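Bundmont Pilik Drain and Bowl Plunger

Replacement cup, short handle, drip tray included
Item 397

We've carried the Pilik for three years now and it's still the plunger we hand people when they come in looking worried. It has a deep rubber cup with a fold-out flange, so you get one tool for toilets and (flange tucked up inside) one for sinks, tubs and floor drains. The rubber is soft enough to seat itself on an odd-shaped outlet, and it springs back quickly between strokes!

The handle is the part we get excited about. Most plungers come with a long stick that gets in the way under the sink. Pilik went shorter, and added a rounded top you can put a palm on without getting a sore spot. Junaid Qureshi on our repair desk has used the same one on call-outs since it first came in, and he's only changed the cup once.
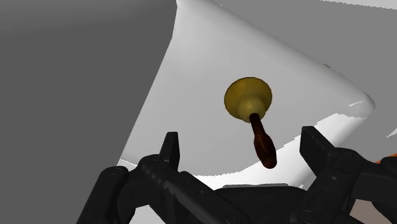
Getting a good seal matters more than pushing hard. Make sure there's enough water to cover the cup, lower it in at an angle so the trapped air can burp out, then straighten up and start with a slow push. After that, keep a steady rhythm and put as much effort into the pull as the push. Fifteen or twenty strokes is plenty before you stop and let the water settle. If you're working on a double sink, hold a wet rag over the other drain or you'll just be moving air back and forth.

Please don't use it right after pouring in a chemical drain cleaner. The splash can burn skin and eyes, and the stuff is hard on the rubber too.

Details
Handle: painted beech, threaded end
Cup: mustard-yellow natural rubber, fold-out flange
Overall length: 141 cm boxed with tray, handle unscrewed and packed alongside
Tray: gray plastic, lifts out for rinsing
Spare cups: sold singly or in a bag of 5
Warranty: 3 years on the handle, none on the cup

Which cup do I need?
The standard cup suits nearly every home bathroom. If you have one of the newer Kiani low-flow bowls with the narrow outlet, order the Kiani cup instead. It's a bit smaller across and the flange is stiffer. Both screw onto the same handle, so plenty of people keep one of each under the sink.

Care
Rinse in clean water after use, shake it off and let it dry before it goes back in the tray. Keep it away from radiators. A cup that has gone sticky or started to crack around the thread should be swapped out.

Goes well with
Lalteo hand auger, for clogs farther down the line
Bundmont rubber gloves, long cuff
Pilik spare tray

The green handle is back in stock from March. Black and white are on the shelf all year.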